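About Liltley

Liltley writes and maintains operating rules for robot arms that work in shared rooms: offices, meeting rooms, teaching spaces. The company does not build or sell arms. It works for organizations that already have one and need a written basis for running it near desks, chairs and people.

The company has 2 offices. Flarerberg handles drafting and document control. Brilmont handles trials and site reviews.

What we maintain

Our main document is the Pons Rulebook, now at issue 10. It contains 419 numbered clauses in four parts: site layout, arm and gripper limits, task objects, and records. The current issue was released on 6/25/20. Minor corrections are collected and published each April. A clause number is never reused, so a reference in an old site file still points to the text it was written against.

The Rulebook does not replace the safety standards that apply to the machine itself. Where a national or international standard sets a stricter limit, the stricter limit applies.

How clauses are tested

A draft clause is tried on ordinary furniture with ordinary objects before it is issued. Part 3 covers task objects, and most of its trials use lightweight household items: plastic cups, small toys, jars with lids, cloth. Cloth has its own section. It has no fixed shape, it can hang over a table edge, and a grasp point chosen for one fold may not suit the next. Clause 3.14 requires the operator to confirm the approach height over cloth separately from the height used for rigid objects.
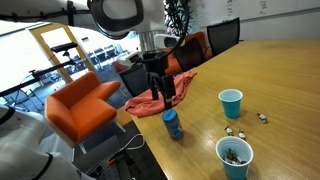

Brilmont asked for a single approach height when the draft went out, on the grounds that operators would forget the second one. One height is easier to remember, the comment ran, and a rule that gets skipped protects no one. The clause was kept as drafted, and a line for the cloth height was added to the start-of-run sheet.

Comments of this kind are logged with the clause they concern, together with the decision. Clients receive the log with each issue.

Part 2 deals with gaps. When a gripper is to descend between two upright objects, the operator checks the clearance on both sides with the fingers at the width they will have during the move. A check made at any other width does not count. Chairs along the table are treated as occupied positions unless the site file states otherwise. 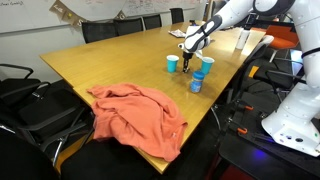 Gripper above the table between two cups, Part 2 trials.

Records

Each site keeps a run log. An entry gives the clause set in force, the objects on the table, the operator's initials and any stop. Logs are reviewed after 1,000 runs or at the next issue of the Rulebook, whichever comes first. Unplanned stops are entered even when no contact was made.

Working with us

New clients begin with a layout review, carried out by the Brilmont office. The site file is then drafted in Flarerberg and returned for comment before it takes effect. Requests for clause interpretations should quote the issue and clause number.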